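用手持夹爪教机器人收衣服:社团新手上手教程

适用对象:机器人社团新加入的同学,以及准备报名“家务挑战”组的队伍。会一点Python就够了,没碰过机械臂也完全没关系,我们社里一半人进来的时候连舵机都没拆过!

先说说这个项目在干什么。我们的队名叫Picard,参加的是校际比赛里的家务操作组,题目是把散放的衣物一件一件夹起来,放到指定的位置。去年我们试过给机械臂写死动作,每换一件衣服就要重新调一遍点位,调到最后大家看见袖子就头疼。今年换了思路:人拿着夹爪把动作做一遍,把数据录下来,再让模型去学。第一次看到机械臂自己伸过去捏住一条裤腿的时候,整个活动室都在喊,真的太爽了。

这篇教程从领设备讲到第一次训练。按顺序做,一个周末可以走完一遍。

一、领设备和检查

每组领一套手持夹爪,左右手各一只,共2只。柜子上层是充好电的,下层是等着充电的,拿的时候看清楚。登记表要写夹爪底部贴纸上的编号,别写“左边那只”,上学期有两组都写了“左边那只”,后来数据对不上,重录了整整一个下午。

拿到手以后检查这几样:

1. 扣扳机,两片手指应该平行开合,中间没有卡顿。如果一边快一边慢,多半是连杆那颗螺丝松了,拿十字螺丝刀拧四分之一圈再试。
2. 手指完全合拢,对着灯看缝。上下缝宽一致就可以用。
3. 镜头擦一遍。用镜头布,别用衣角,尤其别用刚吃完薯片的手。
4. 存储卡剩余空间。一次录制按400段来准备,空间不够就先把旧数据导到社团的服务器上,确认传完再删。
5. 外壳螺丝。用手指摸一圈,有凸起来的就拧紧。

软件方面,电脑上装好Bura。这是我们学长学姐一届一届写下来的录制和整理工具,界面有点朴素,但是特别稳!安装包和说明都在社团网盘的“新手”文件夹里。装完以后运行一次自检,三项都变绿再往下走。有一项一直是黄的,先换USB线,十次里有八次是线的问题。

二、标定

标定每次开录之前都要做,中途换了电池也要重做。

打开Bura,选“手持标定”,把标定板平放在桌上,拿着夹爪绕着板子慢慢走一圈,高低远近都要有。新手最容易犯的错是只在正上方晃来晃去,这样算出来的误差看着很小,一到侧面就飘。走完一圈以后把手腕左右各转一次,再从斜下方看一眼板子。

然后标手指的开合。把手指完全张开,按一次确认;完全合拢,再按一次确认。记得合拢的时候别使蛮劲,手指一变形,读数就偏了。

标定结果会存成一个小文件,文件名后面加上夹爪编号。两只夹爪的文件千万不要混用。

三、布置衣物

这一步是整个项目里我最喜欢的,因为特别像在出题考自己。

学校里的桌子太干净了。去年只在活动室的桌面上录,模型学得飞快,结果到了比赛现场,换了一块有花纹的垫布就不认识衣服了。所以今年要求每组至少换三个地方录:活动室、宿舍、家里都可以,床上、椅子上、地板上都行,有花纹的被子和床单尤其欢迎。

摆放的时候注意几点:

衣服不要叠好再放,随手一扔就是最好的摆法。每录十段重新扔一次。

深色和浅色都要有。黑色衣服堆成一团的时候边缘很难看清,多录一些。

薄的和厚的都要有。T恤、卫衣、袜子、毛巾、围巾,能找到什么用什么。

光线也要换。上午录一批,傍晚开灯再录一批,拉着窗帘也录几段。 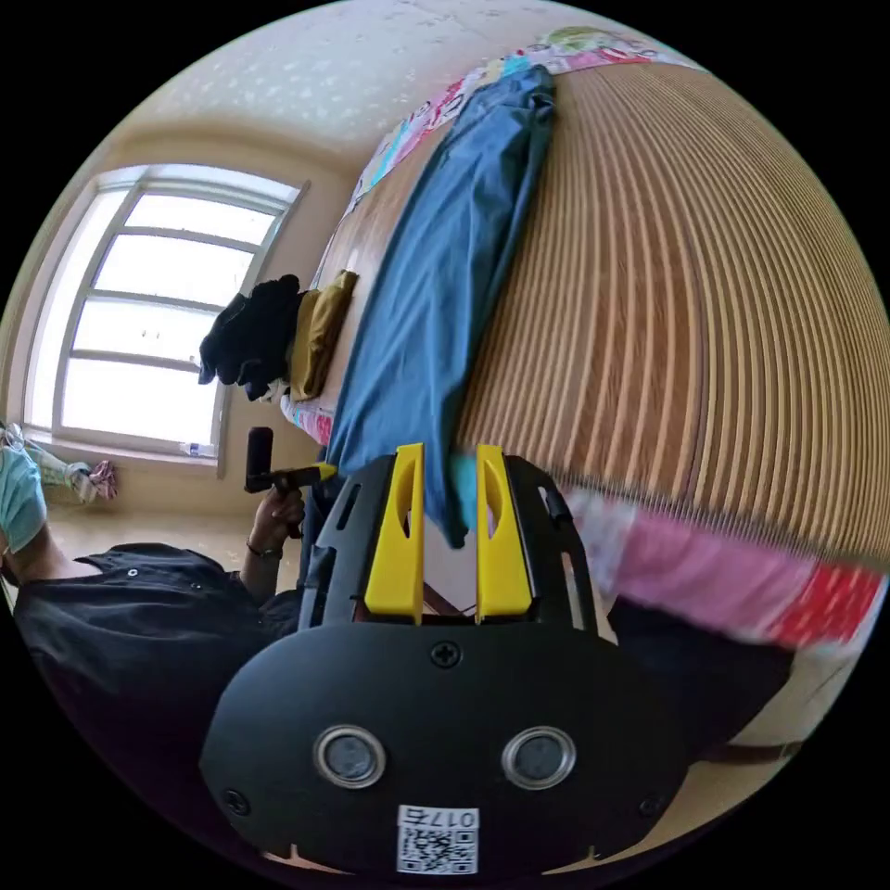 夹取动作的关键在于入手的角度和开口的大小。靠近衣物之前就把手指张开,张到比准备捏的那一层布宽一些就够了,张得太大容易一次捞起两三件。两片手指最好一前一后跨在布的褶子上,像捏饺子边那样合起来。黄色手指在蓝灰色的布料和花被子前面很显眼,回看录像时,先盯住两片手指之间的那道缝,布有没有进到缝里,进去了多少,比看整件衣服容易判断得多。手指要是一直贴着布面平推,多半只会把衣服推跑,这时候抬高一点,换个褶子重新来。

提起来的动作要慢,先往上走一小段,停半秒,再往目标位置移动。这半秒很有用,模型可以从这里学到“布已经夹稳了”的样子。放下的时候也是一样,先到位,再松手,松开以后手指竖直退出来。边退边甩的话,衣服会跟着手指走,录像里看着就像没放下一样。

四、正式录制

两个人一组最顺手。一个人拿夹爪,另一个人看电脑、喊开始和结束、记笔记。每二十段换一次人,手腕会酸,别硬撑。

单段录制的流程:

1. 夹爪停在起始位置,画面稳定。
2. 记录的同学按开始,喊“走”。
3. 靠近、张开、夹住、提起、移动、放下、退出。
4. 回到起始位置,喊“停”。
5. 记录的同学给这一段打标签:成功、掉落、夹空、夹多。

失败的段也要保留!新同学总喜欢把夹空的那几段偷偷删掉,觉得丢人。其实掉落以后重新夹起来的片段特别宝贵,机械臂上场也会掉,它得知道掉了以后怎么办。只有一种情况要删:录到一半手机响了,人跑去接电话,画面里晃了两分钟天花板。

说话没关系,音频不会进训练。我们组录的时候一直在放歌,节奏太快的歌不推荐,手会不由自主跟着快起来。

五、整理数据

录完当天就整理,隔一天再看,谁也想不起来哪一段是怎么回事。

在Bura里点“批量回看”,用四倍速过一遍,重点看三件事:时间戳有没有断,轨迹有没有突然跳,标签打得对不对。轨迹突然跳一大截,通常是镜头前面全被一种颜色糊住了,比如夹爪贴得太近,满屏都是同一块布。这种段落单独挪到“待定”文件夹,先别进训练集。

到上个月为止,全社一共录了3640段,筛完以后进训练集的是2095段。差这么多,主要是早期标定没做好,第一批几乎全军覆没。后来把标定步骤写成现在这个样子,留下来的比例就高多了。新同学看到自己的段落被筛掉,千万别灰心,我的前五十段一段都没留下来!

文件夹命名按“地点_光线_夹爪编号_组名”来,全部用拼音或者英文,不要有空格。曾经有一个文件夹叫“最终版 真的最终”,训练脚本跑到那里就停了,查了一晚上。

六、第一次训练

训练放在社团那台叫Gituvau的电脑上跑。先在群里排队,占用前看一眼有没有别组在跑。

第一次不要用全部数据。挑一个地点、一种衣物的数据,跑一个小模型,跑通流程最重要。配置文件复制模板就行,改三处:数据路径、夹爪标定文件、输出目录。其他参数先别动,我知道你很想动。

跑完看曲线。一路往下然后变平,就可以上机械臂试了。一开始就不动,先检查路径是不是写错了。降到一半突然往上翘,把这一批数据再回看一遍,往往能找到几段标签打反的。

七、上机械臂

上机械臂之前一定要有一位老社员在场,急停按钮放在手边,人站在黄线外面。

第一轮把速度调到最低,桌上只放一条毛巾。毛巾又厚又乖,最适合入门。毛巾能连续放对五次,再换T恤,最后才是袜子。袜子看着小,其实最难,缩成一团的时候连人都分不清哪头是哪头。

每次试完写两句记录:放的是什么,哪里出了问题。比如“靠近时偏右,夹到桌布”。这种记录写多了会看出规律,我们就是这样发现模型特别怕傍晚的侧光,后来补录了一批,好了很多。

八、常见问题

扳机扣到底,手指合不拢:看看指缝根部有没有卡住线头,衣服录多了经常会有,用镊子夹出来。

电脑认不到夹爪:换线,换接口,再重启Bura。三样都试过还不行,把编号发到群里。

录着录着画面变糊:多半是镜头上蹭了毛絮,擦掉以后重新录当前这一段。

左撇子怎么办:直接用左手录,数据里有左手的动作是好事。

家里的猫跑进来了:先暂停,把猫抱走,猫毛记得清一下镜头。

做到这里,你就已经走完一整遍流程了。下一篇写双手配合,怎么用两只夹爪把一件衬衫拎平,我们还在试第三种方案,等它不再把袖子打成结就发上来。十月还要去和Flikix队打一场友谊赛,想一起去的在群里报名,车上还有位置!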